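The town of Pekska has one traffic light, two dentists and 7 places to buy bread, and on any given morning the shortest line is at the dentists. I moved here in October with a suitcase, a bad back and the belief that I wasn't much of a bread person. By Thanksgiving I had opinions about rye.

The line starts at Holst, on the corner by the bus stop, a little before six. Newcomers assume it's for the bus. I did, and stood in it for a good while with exact change, until a woman in a bathrobe asked if I was getting the seeded or the plain.

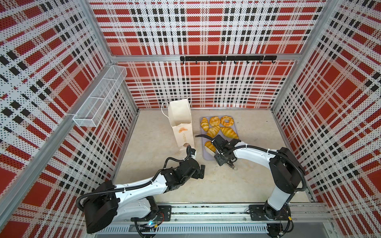

## The rules of the line

None of them are written down, and all of them are enforced. You may hold a place for one person, and that person must be related to you or visibly unwell. You may not say "I'll just have whatever's good," which is considered an insult to the other trays. You may complain about the price, and in fact it's expected, but you have to do it before you pay. Complaining after is whining.

Talking is allowed up to the door. Inside, people go quiet and lean a little, like shoppers at an estate sale who've all spotted the same lamp.

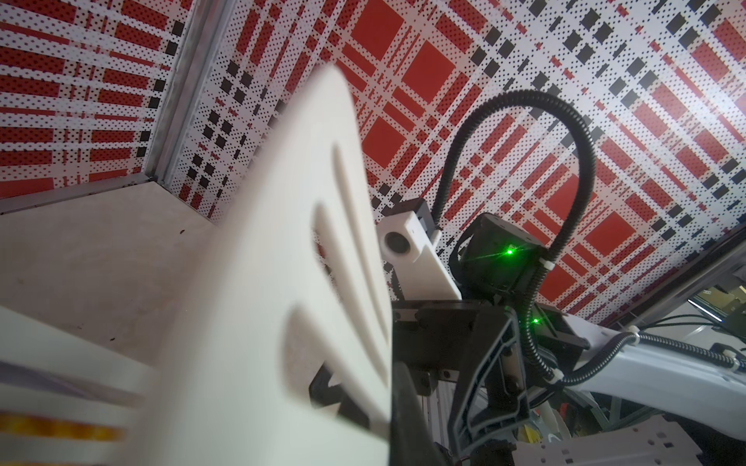 Holst bakes 500 rolls a day and has never baked 501. I asked why and was told that the oven holds 50 and they fire it ten times, and then everyone is tired. I've since read several books about business strategy, and I can't say any of them improved on that.

Across the street is Plandero, which opened as a shoe repair shop and drifted. There is still a wall of heels. Plandero does sweet things, mostly, and does them late, so the crowd is younger and wears real pants. The two shops claim to have no feelings about each other. Ask at Holst for something with frosting and you'll be pointed across the road with the kind of courtesy usually reserved for lost tourists. 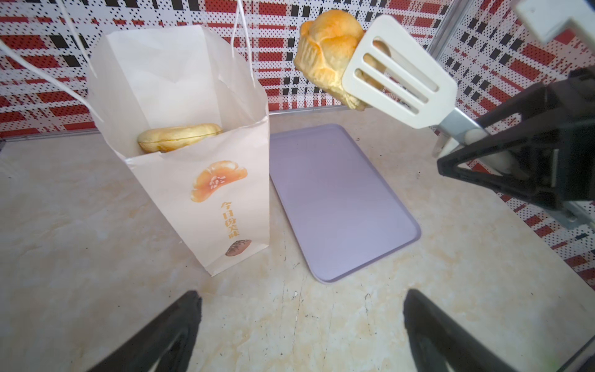

Loyalty in Pekska is mostly a matter of what you carry home, and everyone looks. A plain brown sack means Holst. Plandero's sacks are plain too, but pink, and get folded down very small by people who live near their mothers. Anything fancier marks you as having gone out of town. A white bag with string handles and a scalloped orange pastry printed on the front, say, with a glossy round bun looking out of the top, would get you questioned before you reached your own porch. The first question would be where. The second would be whether you'd brought only the one.

Then there's Altuvine, out past the feed store, which sells bread by mail. A town meeting was held about this. The minutes run to 1,411 words, and most of them concern parking.

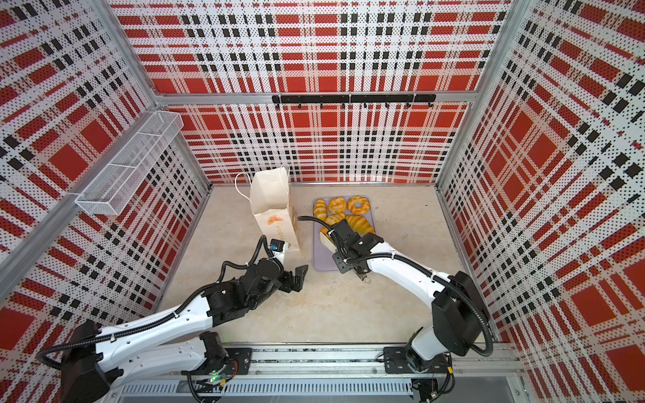 ## What to do with the rest of it

The trouble with living this way is the leftovers. A household of one can't finish a Holst loaf, and a half loaf on the counter by evening has a reproachful look. I've made crumbs. I've made pudding, which needed more bread than I had, so I went and got in line.

My neighbor freezes hers sliced, with wax paper in between, and says it comes back fine if you toast it straight from frozen. She's right, though she told me this in line, at six in the morning, holding a place for her cousin. He had a slight cough. We let it go.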